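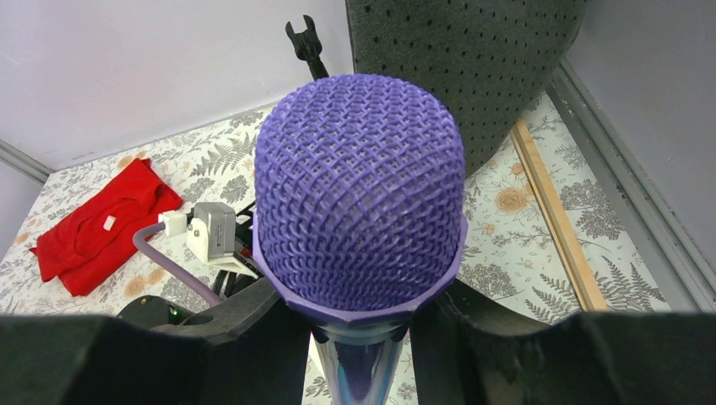
Jussara Assunção

Public meetings should be amplified by default, including in small rooms. The usual objection is that a trained voice carries in a hall of 50 seats. It does, at low frequencies. Consonants sit mostly above 3000 Hz, where the voice has little energy and coats and carpet absorb a good share of it. Listeners in the back rows hear that someone is talking and lose the words. 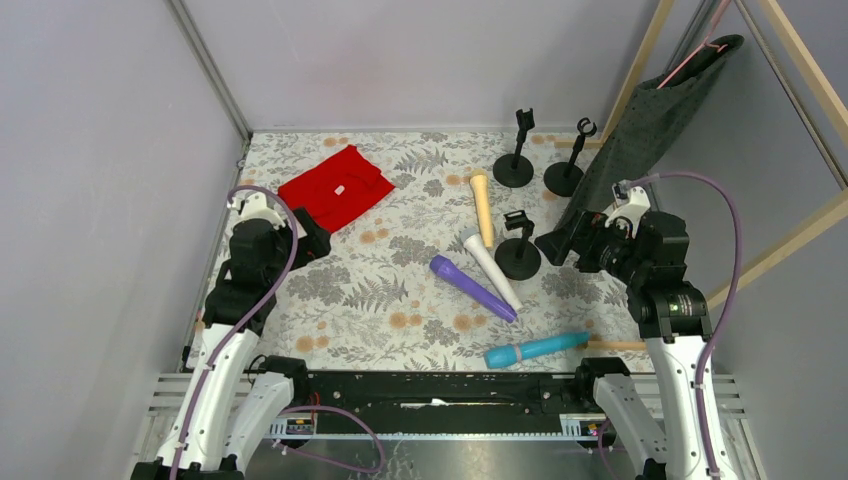
Older residents lose them first. At the Kamstead zoning hearings, speakers routinely waved the microphone away, and the minutes record the same questions asked 2 or 3 times. Osvaldo Bezerra, who chaired them, calls this a matter of manners. I consider it a design fault. If the microphone is optional, confident speakers will decline it.

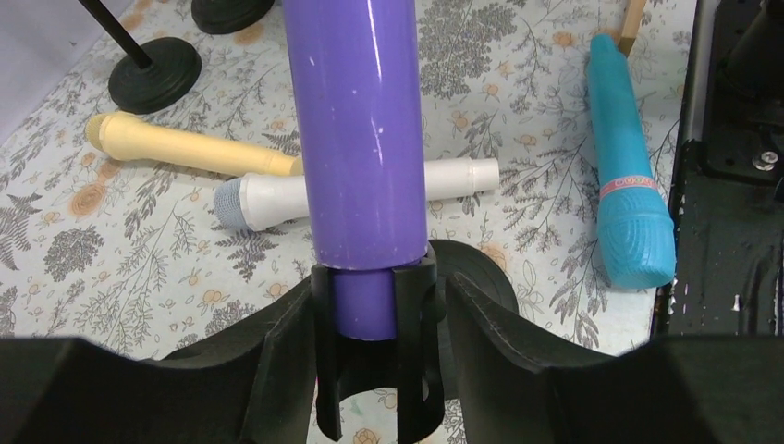

The remedy is procedural: no remark enters the record unless it was made through the system. Skovurham adopted that rule in December, and its hearings now run shorter.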